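Chapter 4
Can a Machine Do the Chores Yet?

In December the Losuren workshop gave its two-finger gripper 430 tries at simple household tasks, all of them in simulation. It finished 185. The same program, moved to a real kitchen in Eder, was given 100 tries and finished far fewer.

Why is this so hard? A person who clears a shelf does not think about the width of each thing. A machine must decide how far to open, where to stop, and how strongly to close — and it must decide again for every new object.
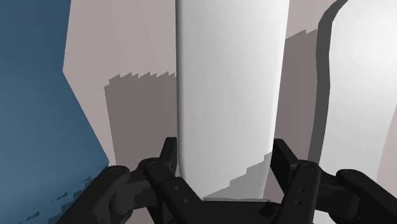

The same three decisions appear on the shop floor, but there the objects repeat. For this reason we begin with the factory and return to the home in Section 4.3.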